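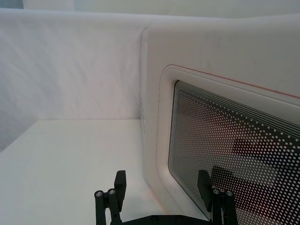 Last edited: November, 16:40, by M.R.

Lip balm, third batch, with Huệ Ông.

The second batch was too hard, it pulled on the lip. This time I reduced the beeswax to 5 g, against 31 g of sweet almond oil, and kept 3 g of shea butter. The wax is from Qureshi, the yellow pellets.

Wax and oil went first in the water bath until clear. I took the bowl out and added the shea off the heat. Huệ thinks that my graininess in batch two came from cooling too slowly, so we put half of the tins in the fridge and left the others on the shelf.

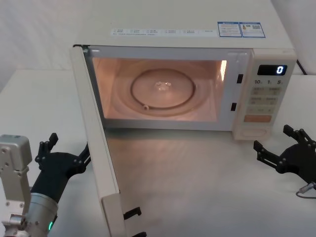

Microwave, door open.

Fridge tins set in nearly 31 minutes, smooth on top. Shelf tins are still soft in the middle, I will check them again before leaving. Smell is a bit fatty. Huệ wants to try 2 drops of the Culholm peppermint, I would prefer vanilla.

To do: order more tins from Zurnano, write the batch number on the lids.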